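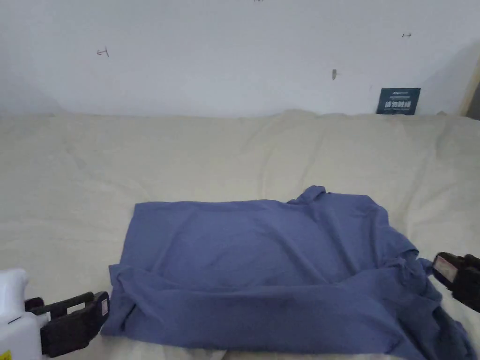
October, entry 11. Dye bench, blue series continued. The point of this round is to settle which shade of blue we carry forward for the shirt-weight cotton jersey, and to find out why the Kornau batch keeps coming up redder than the Baptista batch from the same recipe. The target is a muted periwinkle, close to the T-shirt on the cream duvet, and worth noting there is how the blue goes a little darker where the cloth is folded back and bunched. We get the same thing on the bench when a swatch isn't lying flat, and I think it has spoiled some of our earlier comparisons. From now on all swatches get pressed and pinned to the gray board before anyone judges them by eye.

Stock. Opened a new jar of the blue and relabeled the old one. The old jar is clumping at the lid and I don't trust the weights from it. Keep it for rinse tests only. Red stock is fine, last made up in the afternoon before entry 9.

Bath. 400 g of dry jersey, prewashed hot with soda ash, rinsed until the water ran clear. Split evenly into two pots, one with Kornau dye and one with Baptista. Same kettle water, same salt, same beaker for both, washed in between. Salt went in over three additions. Soda at the half hour. Stirred every few minutes for the first part and then less, as I was also dealing with the drain.

The drain again: the trap under the left sink is slow. Cleared lint out of it, a fair amount. Please use the mesh when rinsing jersey.

Results, dry and pressed:
Kornau: redder, as before. Even coverage. Slight pale patch where the cloth floated up against the side of the pot.
Baptista: closer to target, a touch dull. No patches.
Overdyed scrap (Kornau first, then a weak Baptista bath): best of the lot for color, but two baths is too much work for what we need.

Looked at all of them at the window and under the bench tube. Under the tube the Kornau swatch looks nearly purple. At the window it is passable. The Brulter people will be seeing these indoors, so the tube matters more.

I went back through the notebook and the Kornau problem starts at recipe 1,331, where the red was raised to suit the old blue. We then changed the blue and left the red where it was. Baptista blue leans green enough to hide it. Kornau doesn't. So the recipe was off for both of them, and I should have checked that first.

Wash test: 6 washes on the Baptista swatch, warm, with a strip of white cotton stitched to one edge. Strip has picked up a faint tint after the first wash and nothing I can see after that. Kornau swatch still to do.

Next:
Cut the red by a quarter and rerun Kornau only.
Weigh down the cloth with the glass plate so it stays under.
Send one Baptista swatch to Julton with the wash strip attached. Keep the other half here, in the flat file.
Order mesh for the right sink as well.

Pots cleaned, scale zeroed, hood left on low overnight.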